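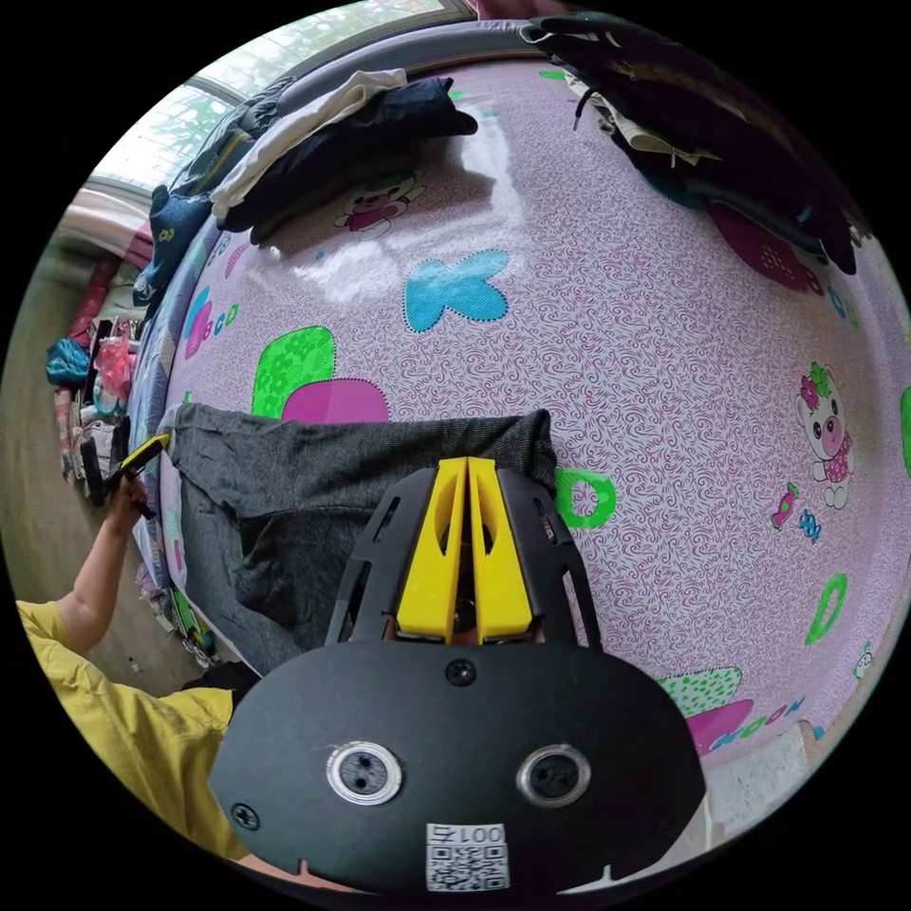

Ketari, the garment-care and linen services company, has approved a purchase plan for 300 hand-held gripper tools and the supporting equipment needed to record household laundry tasks. The plan, released on 6th August, covers tools, spare parts, charging stations, storage and operator training. Work takes place in ordinary bedrooms on the beds already there, and the specification was written with that in mind. A dark gray knit garment lying bunched on a glossy pink patterned sheet is typical of the material the tools must handle, and the two yellow fingers have to close on a fold of cloth without catching the sheet under it.

Of the 300 units, 268 will be assigned to operators. The other 32 will be held as replacements at the company's Derer depot. Each unit will carry a printed code on its housing, which will be entered in the asset register with the date of issue and the name of the operator.

The tools will be supplied by Olov under a single contract. Fingers are priced as consumables and ordered separately from the housings. Ketari's earlier budget treated the gripper as one item, and a worn fingertip meant writing off the whole unit.

"Fingers wear out well before housings do," said Mirta Paredes, head of procurement at Ketari. "We asked for separate part numbers, a fixed price per pair and screws that can be removed with a standard driver. Those terms are now in the contract."

Deliveries will be made in two lots. The first lot of 100 units is to be inspected on arrival for finger alignment, closing force and screw torque. Payment for the second lot is conditional on the results. The full quantity is due by the end of February.

Data storage will be leased from Lucero for the first year. Hipólito Navarrete, who prepared the equipment budget, said the volume of recordings could not be estimated closely enough to justify buying servers at this stage. The lease may be extended or ended at the annual review.

Operator training will be led by Nantana Wongsuwan and will cover pants, knitwear, shirts and bed linen. Automated folding equipment is outside the present budget. A separate request for that equipment will be prepared once the recordings have been reviewed.

Media contact: Amancay Benítez, Ketari Communications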